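Borkow library to drop late fines and reopen its lower reading room in September

The Borkow public library will stop charging late fines in September, when its lower reading room reopens after a long repair job. The library board approved both changes in a single vote on Tuesday's agenda item list, with one member opposed.

Fines on children's books were dropped two years ago. The new rule covers everything else the library lends, including audiobooks, maps, sheet music and the small set of garden tools kept behind the front desk. Borrowers will still have to pay for items that are lost or badly damaged.

"We spent more staff time chasing the fines than the fines brought in," said Prakash Nadar, the library's director. "People owed us four dollars and stayed away for a year. I would like them to come back."

At present, 790 cardholders are blocked from borrowing because of unpaid fines. Those blocks will be lifted automatically when the new rule takes effect, and cardholders do not need to call or fill out a form. Anyone who still has an overdue item at home can bring it back to either book drop.

The library will send three reminders for each overdue item, by text or email. After 11 weeks the item will be treated as lost and a bill will go out for the cost of replacing it. If the item is returned later, the bill is canceled.

Board member Huệ Võ voted against the change. She said she supported ending fines for most books but wanted to keep them for new titles with long waiting lists. "Someone at number 30 on the list has a fair complaint if the book is sitting on a nightstand across town," she said. Nadar said he would report back to the board on wait times in the spring.

Reading room

The lower reading room closed after water came in along the east wall during a storm and soaked the carpet and the bottom shelves. Most of the books were saved, but the local history section lost several bound volumes of the old town newspaper. Copies of all but two have been found in private hands and donated.

Repairs took longer than planned. The first contractor found that the drain outside the wall had collapsed, and the town had to replace the pipe as far as Mill Street before work could start inside. The room now has a tile floor, new lighting and shelves that stand on raised bases. The long oak tables were refinished and will go back in their old places under the windows.

Quyên Thân, who runs the local history section, has been moving her collection back downstairs since early summer. It holds 4,000 items, most of them photographs, along with school yearbooks, business directories and a run of handwritten diaries left to the library by the Triệu family. The diaries can be read by appointment only. Photographs may be viewed whenever the room is open, and prints can be ordered at the desk.

A grant of $1,000 from the Prollus Fund paid for archive boxes and a flatbed scanner. Residents who have old pictures of Borkow can bring them in for scanning and take the originals home the same day. Thân is mainly looking for pictures of the ferry landing and the cannery before it was torn down – the library has very little from either.

Hours will change slightly. The lower room will open at 10 a.m., an hour after the rest of the building, and close at 6 p.m. The quiet study booths can be reserved for two hours at a time.

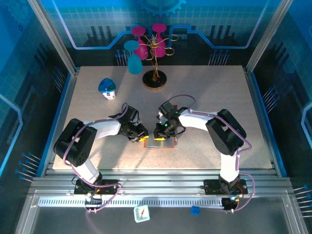 Programs and cards

Fall programs will start once the reading room is open. Kiều Ung will lead a beginners' bookbinding class in the upstairs craft room, with all materials supplied. Đức Hồ will again run the evening conversation group for people learning English, which has outgrown the conference room and will meet downstairs. The Brileo Trio will play in the lobby at 3 p.m. on opening day. The concert is free, and no tickets are needed.

Library cards are free to anyone who lives, works or goes to school in Borkow. Applicants need a photo ID and something showing a current address, such as a utility bill or a lease. Children under 12 need a parent's signature. Cards from the old system, with the barcode on the front, will still scan, but they can be exchanged at the desk at no charge.

Parking behind the building will be limited until the new drain cover is set and the asphalt is patched. The side entrance on Mill Street is open, and the ramp there has been cleared.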